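The Field Behind Plitell

Wouter Verbruggen parks his truck on the road and walks the last stretch. He does not like to drive on a surface he has been asked to judge. He carries a steel rod, a bucket and a notebook, and he wants to know whether the ground will hold a building.

The ground belongs to the Plitell growers' cooperative, which bought it in December. The plan is a packing shed and a gravel yard for 282 member farms. The current shed handles 117 of them, and the rest haul their crop to Burov and pay for storage there.

Verbruggen pushes the rod in by hand, writes down the depth, and moves on. Over two days he does this on a line 2,000 feet long. Loose sand on top does not worry him much. It can be scraped off and piled for later use. He cares more about the layer under it, and whether it stays firm after a wet week.

Agathe Coste, who keeps the cooperative's books, would like an answer before the spring meeting. The survey cost more than she had planned for. Fill is priced by the load, and every extra foot of it comes out of the money set aside for the roof.
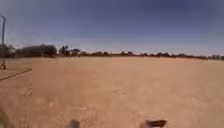
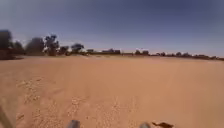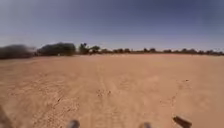
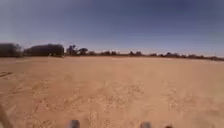 Open sandy ground at Plitell, with the tree line along the horizon.

Flat land has its own trouble, Verbruggen says. Water has nowhere to go. His first sketch put the shed near the trees for the sake of the wind. The second moved it 700 feet out, with a shallow ditch on two sides.

Hường Văn farms next door and has seen the lot in every season. She told him where puddles form and how long they last, and he marked the places on his map. She also asked that the trees be left alone. They slow the dust before it reaches her seedlings, and she has already lost one planting to it.

The cooperative agreed to keep the trees. It has not settled the question of the access road. One route is shorter and crosses softer sand. The other follows the property line and needs a culvert. Coste favors the short one. Verbruggen wants to see it after rain first, and he has left a row of stakes along it so he can find his test holes again.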